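2021-03-06
Bench notes, kitchen arm build (Mamden shop, back bench)

Left off last time with the second arm faulting on startup. Found it. Ground lug on the Nirkico supply was finger tight, not wrench tight. Redid all 4 lugs, put a dab of paint on each so we can see if they back off. No faults after that, left it powered thru lunch.

Shoulder bracket: the new one fits. Had to open two of the holes up with a round file, the drawing is wrong, NOT the part. Fix the drawing before anybody cuts another. Old bracket is in the scrap tub, don't put it back on, there's a crack at the inside bend.

Firmware on both arms now build 501. The older build drops the wrist limit if you reboot with the estop in. Checked it twice on 501 and the limit stays. Still wouldn't reboot with the estop in.

Kinnunen driver boards - 2 good, one dead out of the bag. Smells cooked. Wrote DEAD on it in marker. Need to order a spare, and more of the small crimp pins while were at it, we are down to the ones on the floor.

Cable run is ugly but it clears. Elbow sweeps full range without snagging as long as the loop stays on the outside. Zip ties for now, want proper clips.

Moved on to the sim side after that. Kitchen counter setup in Ultitz, marble top, cutting board, the big gray pot on the right. Gray gripper does the holding, black hand is parked out left until it gets a job. Contact friction on the board is my guess at this point, same value I used in December, no measurement behind it.

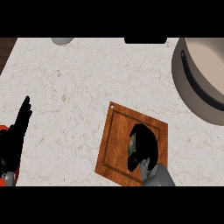

Logging step is still too coarse, I want finger force at every tick and it's only writing the pose. Changed the config, forgot to restart the logger, so run 1955 has no force column. Dont use it for anything. Reran after with the right config but haven't opened the file yet.

Hand-to-wrist offset in the model needs checking against the real bracket now that the holes moved. Caliper is in the top drawer, battery is low.

Next:
- fix bracket drawing
- order driver board + pins
- measure wrist offset, both arms
- friction test, real board, wet and dry
- cable clips
- sweep up the filings, I left them under the vise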